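**Ticket 224 – Demo cell 3, gripper stops partway through the visitor routine**
Opened by: Lucía Cordero
Assigned to: Visitación Bravo
Priority: high (open day)
Status: open, workaround in place

## Problem

During the October 9, 2024 open day rehearsal at Cesora, the arm on demo cell 3 stopped in the middle of the pick routine and the pendant showed "grip timeout." The routine had been fine all morning. After a reset it ran two more cycles and stopped again at the same step.

The Lukáč group is booked for the first afternoon slot and this cell is their main stop, so I need it running or a decision to skip it.

## Setup

- Arm controller: Isier, software unchanged since the last demo
- Gripper: two-finger, black wide fingers
- Routine: Flokska visitor program, speed set to 70 percent
- Wrist camera: on, feed sent to the visitor screen

## Log

**Lucía:** Restarted the controller. Same stop, step 39. Speed down to half made no difference.

**Visitación:** Step 39 is where the program waits for the "closed" signal. Please run the gripper by hand from the pendant, with the arm parked, and tell me if the signal comes on.

**Lucía:** It comes on most of the time. Out of ten closes it failed twice. The fingers move the same way each time as far as I can tell.

**Visitación:** Then I would look at the signal before the mechanics. Check the plug at the wrist and the one at the base.

**Lucía:** Wrist plug is tight. Base plug turned a little when I pushed on it – I seated it again and locked the ring. Twenty closes by hand, no failures. I have not run the full routine yet.

**Visitación:** Good. Before you do, send me the wrist view with the arm parked low. I want to see what is lying in the work area.

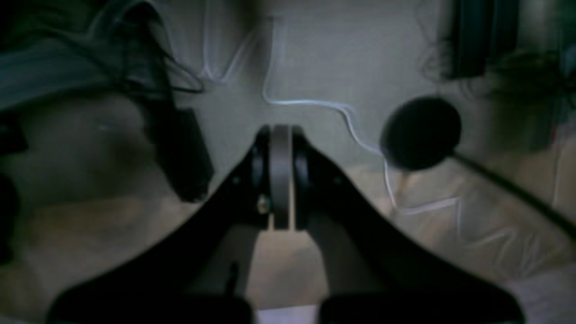 ## Before the next run

1. Move the thin white cable off the surface. It runs across right above the gripper in the wrist view.
2. Take out the black disk with the rod, and the dark rectangular object on the left.
3. Tie back the dark cables at the top left.
4. Run the full routine at half speed, then at 70 percent.
5. If it stops at step 39 again, leave the cell off for the visit and send the group to cell 2. I will order a new base cable.

**Lucía:** Understood. Starting on the cables now, will post the run results in this ticket.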